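Unit 6: Reading a Used Vehicle Before You Price It
Handout for the evening section. Bring it to the next two meetings.

Last unit covered where inventory comes from: trades, auctions, lease returns and street purchases. Now we move on to appraisal, meaning what you do between the moment a customer hands you the keys and the moment you write a number on the sheet.

6.1 Paper first

Start with the paperwork before you walk outside. You want the title or the payoff letter, the registration, and whatever service records the customer has. Check that the vehicle identification number on the title matches the plate at the base of the windshield and the sticker in the driver's door opening. If one of the three is missing or looks disturbed, stop and get the manager.

Run the history report next. A history report tells you what got reported and nothing more. A fender repaired for cash in someone's garage will never show up on it. A clean report is a reason to keep going, and you still have to look at the car.

Common title brands you should be able to define for the quiz: salvage, rebuilt, flood, lemon law buyback, odometer discrepancy. Rules on wording differ from state to state, so a car that crossed a state line may carry a brand under another name.

6.2 The walkaround

Pick a starting corner and always use it. I start at the driver's front and go counterclockwise. Crouch at each corner and look down the side of the body. Reflections should run straight. A ripple in the door or quarter panel usually means filler or a push from parking lot damage.

Panel gaps should match left to right. Compare the hood-to-fender gap on both sides, then the trunk lid. Look at the bolts that hold the fenders and hood hinges. Chipped paint on a bolt head means somebody had a wrench on it.

Use the paint gauge on every panel, roof included. Readings vary by maker, so what you care about is one panel that reads very differently from its neighbors. Write the readings down as you go. Students who try to keep them in their heads mix up the two rear doors every term.

Tires: read the date code, measure tread at the inside, center and outside of each tire, and note the brand. Four matching tires say something about the owner. Wear on the inside edge only calls for an alignment check and maybe suspension parts - put both on the reconditioning estimate until the shop says otherwise.

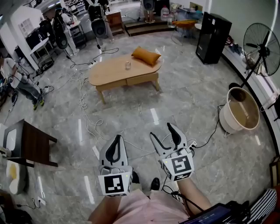

Glass is quick but people skip it. Find the maker's mark in the corner of each window. One that differs from the others has probably been replaced. On newer cars a replaced windshield may also mean the forward camera needed calibration, and you should ask whether it was done and who did it. If there is no invoice, add the calibration to your estimate.

6.3 Inside and on the road

Sit in every seat. Smell the car with the windows up before you turn on the fan. Pull a seat belt all the way out and look at the last foot of webbing for a water line or silt. Lift the cargo floor and check the spare well.

Turn the key or press the button to the on position and watch the warning lights. They should all light and then go out. A light that never comes on at all is as bad as one that stays on. Plug in the scanner and look at the readiness monitors. If several of them are incomplete, the battery was disconnected or the codes were cleared recently. Neither is proof of anything, but ask.

The road test should cover a cold start if you can get one, a stretch at highway speed, a firm stop, and a slow full-lock turn in each direction. Leave the radio off. Do the slow turn in the lot with the windows down and listen for clicking from the front axles.

6.4 Reconditioning and the number

Reconditioning is what you will spend to put the car on the front line. Estimate it by category: mechanical, tires and brakes, body and paint, glass, detail. Use the shop's real internal rate. New appraisers tend to guess low because they want to make the deal, and the used car department pays for it a month later.

Worked example. Jetoton Motors in Dirkville took in a midsize sedan in September. The appraiser's reconditioning estimate was $2,770. The final shop bill was $2,835. That is a miss of $65, all of it on a wheel bearing that was noisy only above highway speed. The road test had been cut short. An estimate that close is good work, and the bearing could still have been caught.

The basic formula:

Expected retail price
minus reconditioning
minus pack and selling costs
minus target gross profit
equals the most you can put in the car

Start from what the car will retail for in your own market, with its own mileage and equipment. Guidebook values are a check on your math. Look at comparable listings within driving distance, and look at how long they have been sitting. A listing that is 91 days old is telling you its price is wrong.

6.5 Talking to the customer

Let the customer walk around with you if they want to. Touch the damage, say nothing rude about it, and write it down. Most people know about the scrape on the bumper and will lower their own expectation when they see you note it. Nigel Catterall, who taught this section before me, called this the silent walkaround, and you will hear the term in some stores.

Explain the number if asked. Show the comparables and the reconditioning lines. Never blame the book or the manager.

Before next meeting

Read the Hrubý chapter on auction condition grades. Skip the part on heavy trucks.
Complete one full appraisal sheet on a car you have permission to inspect. The Bultia form is fine, or use the blank one from Unit 5.
The appraisal counts for 20 points. Sheets with no tread depths or no paint readings lose half.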